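Police appeal after break-in at Mudthorpe restaurant 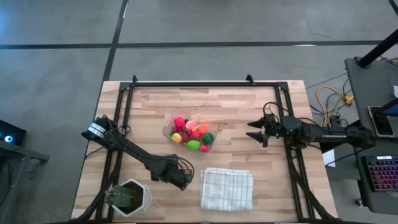 A table topped with strips of pale, tan and brown wood, on a grey concrete floor.

Police are appealing for witnesses following a burglary at a restaurant on Edton Road, Mudthorpe, in which cash and kitchen equipment were taken.

Officers were called to Siliņa at 4.40am on 14 February 2023 after a delivery driver reported that a rear door had been forced. The premises were closed at the time and no one was hurt.

A sum of £1,819 was stolen from the office, together with a set of knives and a portable card reader. The cost of repairs to the door and lock has been put at over £327.

Detective Sergeant Nathalie Cloutier, who is leading the investigation, said: "We would like to hear from anyone who was in Edton Road or the car park behind it between midnight and the time of the call. We are also asking residents and businesses to check their doorbell and security recordings."

A man aged 34 was arrested later the same morning on suspicion of burglary. He has been released on bail while enquiries continue.

The owner, Gunārs Org, said the restaurant would reopen once the door had been replaced. Customers with bookings will be contacted directly.

Anyone with information is asked to contact Mudthorpe police station, quoting reference 202.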